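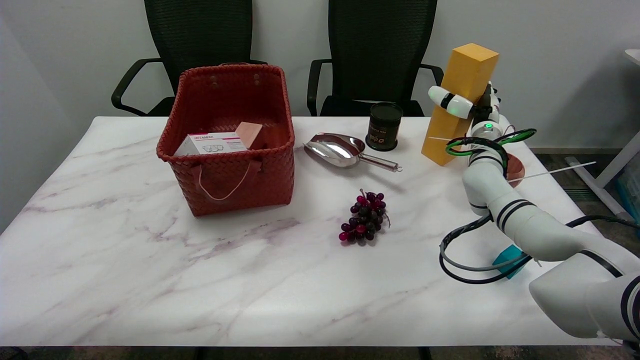
Changes to Supply Ordering and Meeting Room Use

The Office of Shared Services has completed its review of how departments order everyday supplies and reserve meeting rooms. The revised procedures were approved in June and apply to all staff at the Girska and Rarkadine offices. Departments should begin using them on August 26, 2019.

Under the previous arrangement, each department placed its own orders and kept its own records. The review, led by Randa Sabbagh, found that this led to duplicate purchases and to invoices being sent to the wrong cost center. All orders will now pass through a single request form, available on the staff intranet under Purchasing. Requests below $300 require the approval of a unit supervisor only. Requests at or above that amount must also be signed by Fouad Atallah in Finance.

Orders will be sent to vendors once a week. Staff who need an item sooner should mark the request as urgent and state the date by which it is required. Urgent requests are reviewed within 3 working days. Personal purchases will no longer be reimbursed unless written approval was given in advance.

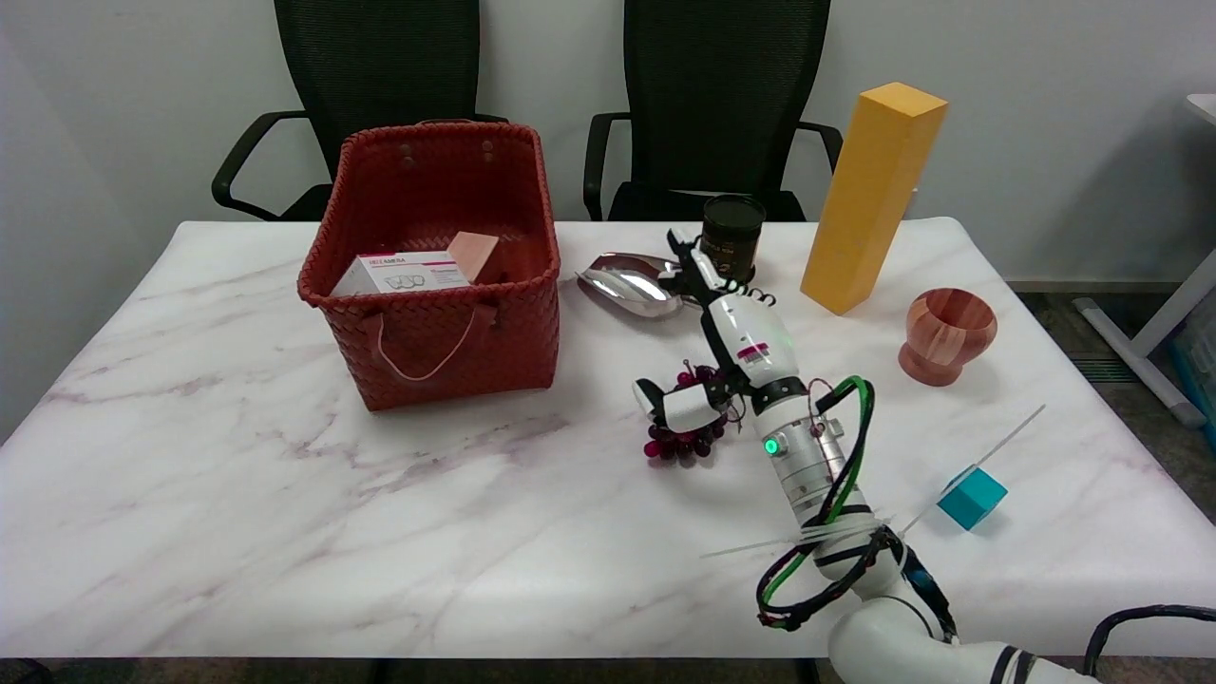 The rules for meeting rooms have also been revised. A room may be reserved up to 13 weeks ahead through the shared calendar, and the name of the person responsible must appear on the booking. Recurring reservations made before the change will be honored through the end of their current term. After that date they must be renewed by the department concerned. Groups are asked to return furniture to its original position and to remove their materials when they leave.

Deliveries to the Girska office will continue to be received at the Nwachukwu Street entrance. Packages must carry the name of the department as well as the recipient. Items without a department name will be held at the front desk until they are claimed.

Questions about purchasing may be directed to Reece Inskip. Questions about room reservations should be sent to Shadi Aoun. Supervisors who would like a briefing for their teams may arrange one with Qusai Majali at the Rarkadine office.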